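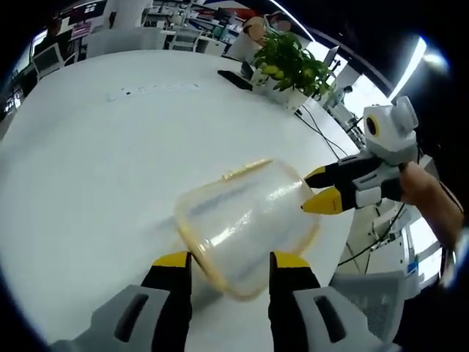

Food containers are where I start every time I do the walk-through for 611, and people tease me for it, but a tired old box with a rim that won't close is how soup ends up in a keyboard! So I've put them at the top of the checklist with my comments typed in as I went. Clear plastic ones are easy to judge because you can tip them over and look right in, like the frosted one on the white table with the yellow-orange rim. The big glossy tabletop had a few faint gray smudges on it too, so that got a line of its own further down.

Trinthorpe floor check, room 611
Checked by: Suqin Ding
Date: 5/18/18
Marks: OK / FIX / ASK

PART A. FOOD THINGS

1. Containers have a name on them
ASK. I know, I know, we go over it every time. Tape and a marker are in the top drawer by the sink. Anything with no name goes on the windowsill for the rest of the day and then I take it to 626, where the lost and found lives.

2. Plastic checked for cracks, rough corners, loose rims
OK for the ones in the cupboard. I run a thumb around the rim and press on the corners. Two went in the recycling, both of them split at the corner, and if one was yours I'm sorry, but it really had to go.

3. No hot food in closed boxes
OK. Please keep leaving the lid cracked open when you microwave. Bohdan Kostiuk asked if we could put a sign up and I said yes, so Bohdan, it's your sign now.

4. Food and drinks kept away from power
FIX. I'm marking it for the round table. It's a work table and a lunch table and a where-do-I-put-my-bag table all at once, and I get why, it's the nicest spot in the room. But it does have a power strip on it, and cables, and lunch things should be a good arm's length from both.
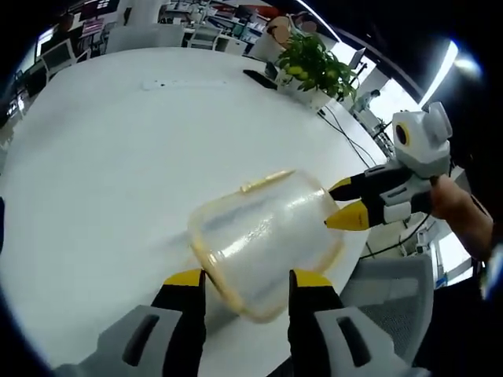 Item 4: food container on the round table, power strip farther back.

PART B. TABLES AND CABLES

5. Power strips off the tabletop where possible
FIX. I'd like the white strip moved under the table with one of those stick-on holders from Stetsiuk. We still have a pack of them left over from when we redid the desks in September. Whoever gets to it first, just write your initials next to the line on the paper copy.

6. Cables not hanging where a foot or a chair can catch them
FIX. The black ones go down over the edge of the table, and there's a gray mesh chair right beside it. One good roll backward and you've got a cable around a wheel. Velcro ties, please, and run them down a table leg. (Not the twist ties from bread bags. I found some of those and threw them out.)

7. Tabletops wiped
FIX, but a small one. Soft cloth and the spray in the blue bottle. The scratchy side of the sponge is not for white tables!

8. Phones, keyboards and other small stuff set back from the edge
ASK. It's more a habit thing than a hazard, I guess, but there's a keyboard that spends its life on that table and I'd love to know if it has a home. If it's in use, fine, leave it and tell me so I can stop writing it down.

9. Plants
OK. The potted one with the little yellowish-green fruits is doing great and everyone loves it. My only worry is water. It sits at the far edge of the table, near cables, so take the pot over to the sink when you water it, let it drain there for 30 minutes, and then bring it back. Don't bring the watering can to the table.

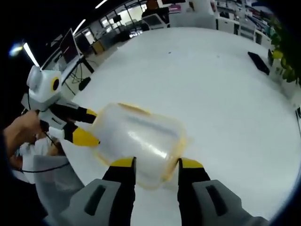 While we're on water, the cloth I keep under the sink has gone missing again, so if you mop something up and there's no cloth, use paper towels and drop me a note. A puddle that gets left until later is the thing I mind most on the whole list.

PART C. WALKWAYS AND SEATING

10. Chairs pushed in at the end of the day
OK, mostly. The two I tripped past were by the door.

11. Clear path to the door, 40 inches wide
OK. I measured it with the Plergate tape and it's fine as long as the recycling bin stays on its own side of the doorway.

12. Cables under desks gathered up
FIX. There's a tangle below one of the monitors by the windows, and I'd rather have the person who sits there sort it out than guess at which plug is which.

13. Ceiling lights
OK. All working when I came through. If one starts to flicker, the form for the building people is in 626, same shelf as the lost and found box.

STILL OPEN FROM LAST TIME
First aid kit needs small bandages (the Womance ones ran out).
Fire extinguisher tag: initialed, closed.
Sign for the microwave: Bohdan.

Please get the FIX items done before the next walk-through and put your initials beside them. For the ASK ones, catch me at my desk or leave a sticky note on my monitor.

S. Ding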